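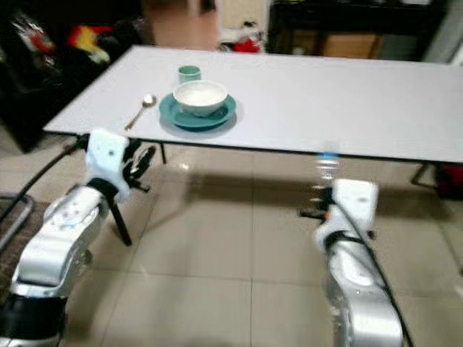 Clitudow community kitchen adds table-setting class for fall

July 19, 2022

Search this site Enter keywords Go

The community kitchen at Clitudow will offer a short class on setting and clearing a table when its fall schedule opens in September. Registration starts next week at the front desk.

The class is meant for people who are about to start work in a cafe, a dining hall or a care home, and for anyone who has moved into a first apartment and wants to learn the basics. It will run for 65 minutes on weekday evenings, with 12 places in each session.

Zulema Painemal, who will teach it, said students will begin with a single place: a plate, a bowl, a cup and a spoon. They will set it, clear it and set it again before moving on to a full table.

"Most people put the plate down first and then find out there is no room for the cup," Painemal said. "We start with one person's dishes and work out from there. By the second evening they are doing four places and carrying everything on one tray."

The first session covers a simple breakfast or soup setting, with the bowl on a plate and the cup within easy reach. Students also practice lifting a bowl and plate together, and placing a spoon without touching the part that goes in the mouth. Later sessions deal with shared dishes, left-handed guests and people who use a wheelchair at the table.

Leandro Domínguez, who manages bookings for the kitchen, said 91 people asked for the class in a survey this spring. A cooking class for beginners drew fewer requests and has been moved to Saturday mornings.

"We had room in the evenings and people wanted it," Domínguez said. "It also doesn't need the stoves, so it can go on while another group is baking."

The fee is $60 for the full course, with dishes and linens supplied. Students who want to practice at home may borrow a set for one person and bring it back at the last session. There is no charge for borrowing, but broken pieces must be paid for.

The Pereyra Street entrance will be used for all evening classes. The side door by the parking lot remains closed while the steps are being repaired. Parking is free after 5:30 p.m.

Anyone who took the earlier course on food handling can sign up before general registration opens by showing their completion card at the desk.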